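Workshop news: the hand-held gripper fault

Readers who use the Dorkberg bench will know that recording stopped in October and did not start again for some time. Several people have asked why, so this item sets out what went wrong with the hand-held grippers, what was changed and what we now ask of anyone who picks up a pair.

The grippers are the ones we use to show a picking task by hand before it is given to the Jikach arm. You hold one in each hand and work the fingers yourself. The arm later repeats the movement from the recording, including how far the fingers were open at each moment. If that reading is wrong, the arm does the wrong thing with some force.

The fault

Ayman Bennani was running the Jikach arm from a set of 64 recordings. On most of them it closed on the item and lifted it as it should. On 2 it went on closing after contact, and a china cup broke in the fingers. A piece came off the table and landed outside the guard line. No one was hurt. Ayman pressed the stop and the arm was locked off for the rest of the day.

We first suspected the arm. Ehab Alaoui checked its force limit and found that it had been set for foam blocks and left there when the task changed to cups. That was our mistake and it has its own entry in the safety log. It did not explain why the arm had tried to close so far in the first place.

The cause turned up in the recordings. The right-hand gripper was losing its finger reading for a moment whenever its cable was pulled, and the software filled the gap with the last value it treated as safe, which was fully closed. Someone reaching across the table could pull the cable without feeling it. The person recording saw the fingers open and the file said they were shut.

Checking is now done with the fingers held wide apart over a plain surface, and the reading on the screen is compared with what you see at the tips.

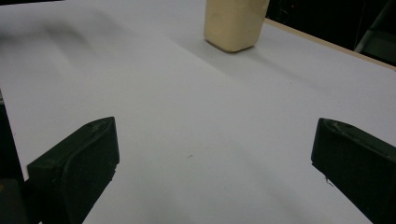 What has changed

The plug on the right-hand gripper has been replaced with a locking one from Gaber. The left-hand one had the same plug and was replaced as well, although we could not make it fail.

The software no longer fills gaps. If a reading is lost, the recording stops and has to be done again. This will annoy people, and the first week of it certainly annoyed us, but a lost take costs very little.

All 700 recordings made with the old plug have been taken out of use. Ehab has been through the worst of them by hand and does not think it is worth trying to rescue the rest. If your project at Werach relied on any of these, please speak to him before you run anything on the arm. Copies on your own machine are affected in the same way and should be deleted.

The force limit is now written on the task sheet and has to be read out and confirmed before the arm is unlocked. Eye protection is required for any task with china or glass, on both sides of the guard line.

Using the grippers

Start with enough slack in both cables to reach the far side of the table. Keep each cable on its own side and do not let them cross. With a single item such as a cup, bring one gripper in and keep the other back until it is needed.

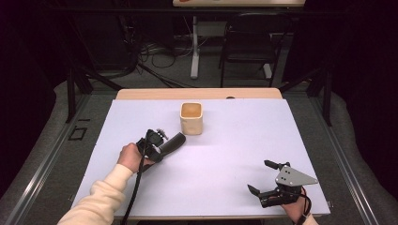

Stop if a cable goes tight, even if the recording seems to be carrying on normally. Put both grippers down, free the cable and begin the take again from the start. Please also write it in the log, with the time and which hand it was. We had three notes of "cable caught" before the cup broke, all on the right-hand side, and they were not read together until afterwards.

The arm is back in use for foam blocks. Cups will follow once Ayman has finished the new set of recordings. Anyone who wants to be shown the new check can find him at the bench most mornings.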